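Keeping Rugby Kit Alive Until the End of the Season

October is when the fields go soft and the laundry stops being a chore and becomes a relationship. I have washed rugby kit for two players and, for one regrettable winter, most of a back row. These are the habits that survived.

Get the mud off dry

Wet mud wants to be rubbed in. Dry mud wants to leave. Hang the jersey and shorts somewhere you don't mind looking at for an evening, then take them outside and beat them against a fence like you're settling something. A stiff brush does the rest. Your washing machine will still get more topsoil than it was designed for, but at least you'll have tried.

Rinse in cold water before any detergent goes near it. Hot water sets grass and blood both, and a forward comes home with plenty of each.

The shelf by the back door

Boots need their own place, and it should be a board. I put up a plain plank at knee height, screwed to two brackets, and it changed the mood of the whole house. Sand the front edge, because you will hit it with your shin in the dark.

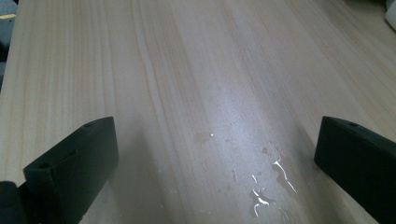

Leave it unpainted if you can stand to. Paint looks wonderful until the first set of metal studs is dropped on it from a height, and after that it looks like a crime. Bare wood can be scrubbed with dish soap and sanded again in the summer, when you have forgotten how annoyed you were.

Boots

Knock them together outside. Pull out the insoles and laces, which everyone agrees is a good idea and then skips. Stuff the toes with newspaper and change it after 30 minutes, then again before bed. Keep them away from the radiator. I know the game is tomorrow. A baked boot cracks across the ball of the foot, and then you're buying new ones at the Irnness club shop, where they can smell fear.

Studs come out every couple of weeks whether they feel loose or not. Clean the threads with an old toothbrush, put a smear of petroleum jelly on each one, and tighten by hand before you pick up the wrench. A stud that has been in since preseason will have to be removed with language.

Mouthguards, tape and other small horrors

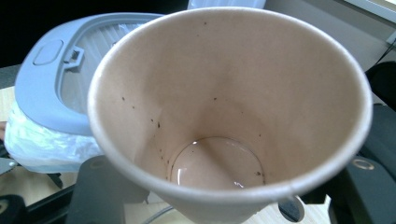

A mouthguard gets rinsed in cool water the minute it comes out, brushed with plain soap, and put away in a vented case. Never boil it unless you want a souvenir of somebody else's teeth. For studs, washers and the little wrench, a paper cup is the best parts tray going, and it costs nothing if you've already had the coffee. Tip out that last shallow puddle in the bottom first and wipe the dark specks off the sides, or you'll be threading grit into the sole of a boot. Write the player's name on the outside. Threaten anyone who uses it for a drink.

Old tape glue on shins and wrists comes off with baby oil. On fabric, freeze the garment in a bag overnight and pick at the glue while it's stiff. Move the peas first.

The bag

The smell is in the bag. You can wash the kit with every product in the aisle and it will still go back into a warm nylon cave that has held a damp towel since last Sunday. Empty it, turn it inside out, and wipe it down with 200 ml of white vinegar in a bucket of water. Let it hang open until the vinegar smell goes. Ximeng Yao, who runs the Miah under-twelves, keeps a sock full of baking soda in hers, and her car is the only one I'll accept a ride in.

Skip the fabric softener on anything stretchy. It coats the fibers, traps the sweat, and smells like a meadow where something has died.

Wash shoulder pads by hand, in the tub, with the door shut. Press the water out and dry them flat. It takes 2 days at our house, 5 if it's raining, so start before anyone asks where they are.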